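Foro de la Asociación de Usuarios de Urlow – Suministro y consumo

vocalía_agua
Se informa de que la reserva mínima recomendada por hogar pasa a 15 litros desde febrero. 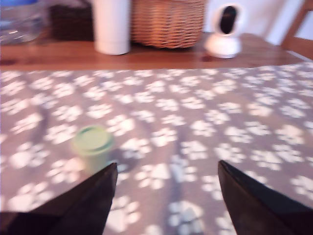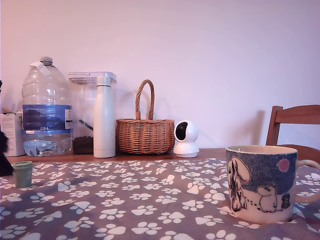
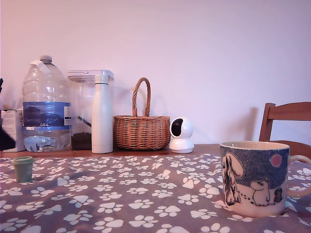 El mantel de huellas, en las tres.

La medida afecta a 876 viviendas del sector Pullton.

socio_norte
Manifiesto mi desacuerdo – el acuerdo anterior fijaba 20 litros.

vocalía_agua
Dicha cifra correspondía a Berkden.

ribera4000
Solicito que conste en acta.

Contacto: secretaría | © Asociación de Usuarios de Urlow | Volver arriba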